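Mullia publishes practice code for robot-assisted computer disassembly

Document covers hand guiding, shared work and gripper limits at electronics recovery benches

10/22/21 – Mullia has published a code of practice for the use of robot arms in taking apart desktop computers. The code applies to benches where a person and a robot work on the same machine at the same time. It was drafted with Koskela, which builds workholding equipment, and Ultitz, which runs electronics recovery sites.

The code is free to download and takes effect in April. Member sites that already run shared benches have until then to complete a written assessment of each station. Sites that install a bench after that date must complete the assessment before first use.

Existing safety rules for industrial robots deal mainly with fixed tasks and known parts. Computer recovery work does not fit that pattern well. Cases arrive in many sizes, cables are routed differently from one unit to the next, and the person at the bench often has to hold or turn the case while the arm is inside it. The new code sets out how that work should be planned, supervised and recorded.

Scope

The code covers desktop and small tower units opened from the side. It does not cover laptops, servers, displays or any unit with a swollen or damaged battery. Units must be unplugged from the wall and left to stand before they reach the bench. Power supplies are removed whole and are not opened at a shared station.

Part A deals with the station, Part B with the gripper and Part C with the person at the bench.

Main requirements

Part A requires a marked area on each bench where the case may be placed. The stop control must be within reach of the operator's free hand from any normal working position. Lighting at the work surface must be no less than 500 lux, measured with the arm parked.

Part B limits arm speed inside the case to 100 millimeters per second. Outside the case but within the marked area, the arm may move faster only if no hand is on the case. Gripper plates, brackets and linkages must have no sharp outer edges, and all fasteners are to be checked for tightness at the start of each shift. A loose or missing fastener takes the gripper out of use until it is replaced.

Connectors are to be gripped by the housing. Pulling on the wires is not permitted, including for data cables, where the latch may be hidden by the loop of the cable. If the housing cannot be reached, the operator parks the arm and frees the connector by hand.

Part C states that one person is responsible for the case at any time. That person may steady it by the outer frame but must keep fingers out of the space between the gripper and the drive cage. Sleeves should be close-fitting or fastened at the wrist. Gloves are allowed where they do not slow the use of the stop control – the assessment must say which type was tested.

Trial results

A draft of the code was used at 3 Ultitz sites before publication. Operators completed 665 units under the draft rules. Each stop was logged with its cause, the position of the arm and the step in progress.

The most common cause of a stop was a cable lying across the path to the drive.
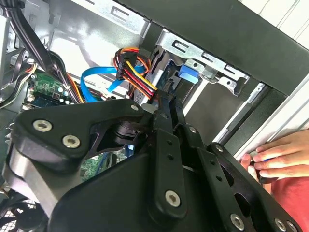
The draft had treated cable clearing and drive removal as a single step. In the published version they are separate, and the arm must pause between them until the operator confirms that the path is clear. The wording on drive cages was also changed. Release latches differ in position and travel, so the code now asks sites to keep a short reference sheet for the case types they handle most often.

A proposal to set one grip force limit for all connectors was dropped. Trial sites reported that a value low enough for data connectors was too low for older power connectors. Clause B.7 now requires separate settings, chosen by the operator and shown on the station display.

Records and review

Sites must keep stop logs for as long as the station is in service. Logs may be kept on paper or in software, and the annex gives a layout for both. Tronari has added the layout to its bench control package, and existing users will receive it with their next scheduled update.

Mullia will accept written comments on the code from any site that operates a shared bench, whether or not it is a member. Comments should cite the clause number and, where possible, include the matching log entries. Work on a separate part for small servers has started, and a draft will be circulated to trial sites first.

The full text, the assessment form and the annex are available from the publications page of the Mullia website.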